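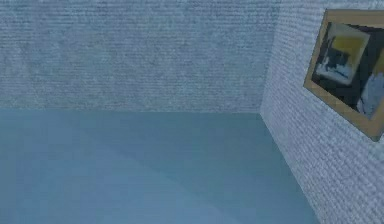
The Soup Does Not Need to Be Clever

By Zsófia Juhász
June 18, 2024

For lunch I used to go to a small place called Gál, two streets from my office. They cooked one soup in the morning and sold it until the pot was finished. It was bean soup, or lentil, or chicken with thin noodles. On the menu there was only the name of the soup and the price, and I never felt I was missing some information.

In February the place was closed and a juice and salad bar with the name Govero was opened in the same rooms. I want to be fair to it. The people who work there are kind, the vegetables are fresh, and the line moves fast. But every item on the menu now has a duty. The carrot juice is for my skin. The beet salad is for my focus. There is a soup too, and it is called Calm. I asked what was in it and the young man had to look at a card. It was pumpkin.

I have thought about this for some months, and I believe we are making a mistake when we sell food by what it promises to do to us. I don't say that food has no effect on health, of course it has. My grandmother knew it very well and she never read one article on the subject. My complaint is about the language, and about what the language does to the person who eats.

When my soup is called Calm, I start to observe myself. Am I calm? After half of the bowl I am not more calm than before, so maybe I should also buy the drink. The pumpkin is already forgotten. I could not tell you if it had enough salt, although I am a person who always has an opinion about salt.

A colleague of mine, Tamás Csizmadia, does not agree with me, and we have argued about it during many lunches. He says that people eat more vegetables if somebody gives them a reason, and that it does not matter if the reason is a little silly. He eats the beet salad four times a week now, and before that he lived on ham rolls. I have to admit he is a strong argument for his own side. Still, I asked him once if he likes beets, and he had to think for a long time. Then he said they were "fine, considering." I don't want to eat my lunch considering.

Then there is the matter of the numbers. The snack bars by the cash desk come from a company named Pokton, and on the front of each one it says 99 calories in letters bigger than the name of the flavor. I understand that for some people this number is necessary, and for them it should be printed, clearly, on the back. On the front it tells everybody else that the best thing about this food is how little of it there is. My old soup had maybe 200 calories or maybe 700, depending on how many dumplings the cook gave me — and she gave more when it was raining.
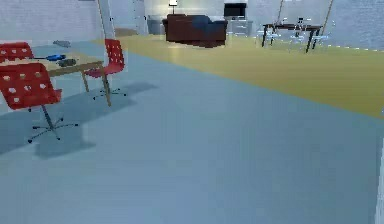 Red chairs by the table.

I also think about children. My niece is nine years old, and she asked me in the supermarket if a banana is "a good one." She meant good for the body, and she was quite worried. At her age I asked if the banana was ripe. I did not know what to tell her, so I said it was yellow and we should buy it.

What do I want instead? Not very much. I would like the cook to write on the menu what is in the pot. Pumpkin soup with ginger and a little cream. If the pumpkin comes from near Flirnport, where they grow excellent ones in sandy ground, please write this also, it makes me hungry. If there are nuts or milk in it, write that in clear letters, there are people who need to know it. And please leave my mood out of it, I can take care of it myself after I have eaten.

Last week I went back to Govero and asked for the pumpkin soup. The young man said, "You mean the Calm?" I said yes, the pumpkin. He gave me a big portion and a piece of brown bread. The soup was good, a bit sweet for me, and it needed salt.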